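How Far Does a Grocery Bag Travel? A Look at Food Miles in My Own Kitchen
Final project report, Intro to Human Geography
Submitted 23 June 2020

Why I picked this

I had a whole different project planned for this class, and it involved riding the bus to four supermarkets with a clipboard. Then everything closed and my topic had to shrink down to the size of my apartment. So I asked the simplest question I could answer from home: where does the fresh stuff I eat come from, and how many miles did it do before it got to me?

I should say I started out pretty sure of the answer. I figured local was good, far away was bad, and I'd end up with a nice chart that proved it. The chart did not cooperate, and I'll get to that.

How I did it

I kept every sticker, net tag and receipt from the fresh produce I bought over the project period. I shop at two places. One is Skellbridge, the big supermarket by the freeway, and the other is Undik, a little corner grocery with crates out front and no website at all. For each item I wrote down the name, the price, the store and whatever the label said about origin. When there wasn't a label I asked at the register (through a mask, shouting a bit).

I ended up with 13 kinds of fruit and vegetables I could trace to at least a region. I measured distance as a straight line on an online map from the growing region to my zip code. I know trucks don't drive in straight lines - my instructor wrote that on my proposal in green pen, and fair enough. It means all my numbers run low, but they all run low in the same way, so I think comparing them is still okay.

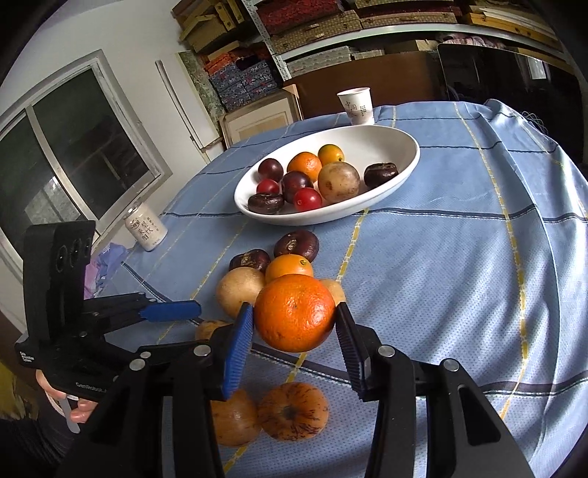

The straight line thing turned out to matter most for citrus. My oranges came from two different places depending on the week. The first batch had a state on the sticker and worked out to 1,300 miles. The second batch was from the southern hemisphere, because by summer the domestic navel season is winding down and stores start switching over. I had no idea oranges even had a season! I grew up thinking they were just there, like milk.

What the labels say (and don't)

Country of origin labels are required on most fresh produce in US supermarkets, which made Skellbridge easy. Nearly everything there had a country on it. A country is a big place, though. "Mexico" could be right across the border or way down in the south, and that's a difference bigger than some of my entire routes. I used the middle of the main growing region for that crop when I could find one, and I marked those rows in yellow in my table so you can tell which ones are a guess.

Undik was the opposite. Hardly any stickers, but the man at the register could tell me the town for half the crates. The cherry tomatoes came from a grower called Erkden, 200 miles from here, and they're grown under glass for part of the year. The blueberries were from a brand called Huamán and had flown or sailed 3,517 miles. I could never find out which, and I sent two emails.

That question, plane or boat, is where my nice chart fell apart. I had been treating a mile as a mile. But a big ship carries so much at once that the emissions for each pound of fruit can be really small, and a plane is many times worse over the same distance. A pickup doing a short run with a few boxes in the back sits somewhere in between. And then there's heating. A tomato grown close by in a heated greenhouse in the cold months can have a bigger footprint than one trucked in from somewhere sunny. Most of the footprint of food in general comes from growing it, with transport being a smaller slice than I would have bet on.

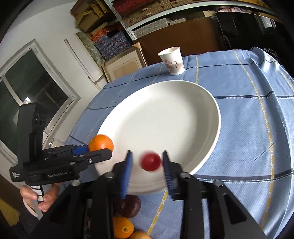 Results, sort of

The longest trip was the blueberries and the shortest was the Erkden tomatoes. Everything else was in the middle, with a clump of stuff from the West Coast. Price had no clear link to distance at all. The tomatoes were one of my priciest items by weight, and bananas, which come a very long way, were the cheapest thing on the list both times I bought them.

If I rank by miles, Undik looks better than Skellbridge. If I try to rank by likely emissions, I can't say who wins, because I'm missing the plane or boat answer and I don't know how the greenhouse is heated.

I posted a draft of this section on the class board and got one long comment that changed how I see it.

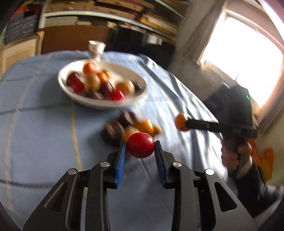 Huda wrote that I'd left out the last leg completely, meaning my own trips to the store, and that driving to the freeway supermarket for one bag of groceries could easily cancel out whatever the ship saved. That stung a little, as I'd driven for nearly every Skellbridge run and walked to Undik. I went back and added a column for it. The column is messy (I often combined the drive with other errands), but it's in the table now.

What I'd do differently

I'd start in winter and run it through July so I could watch the citrus and tomatoes switch sources. I'd also weigh everything at home, since my receipts from Undik just say "produce" with a price. And I'd throw out the straight lines and use real shipping routes, at least for the imports.

I'd want to look at waste too. Two of my peaches went moldy before I ate them, and all of their miles went straight into the compost.

The full table is in Appendix A, and the stickers are taped into Appendix B in the order I collected them. Sorry about the one that's stuck to the receipt.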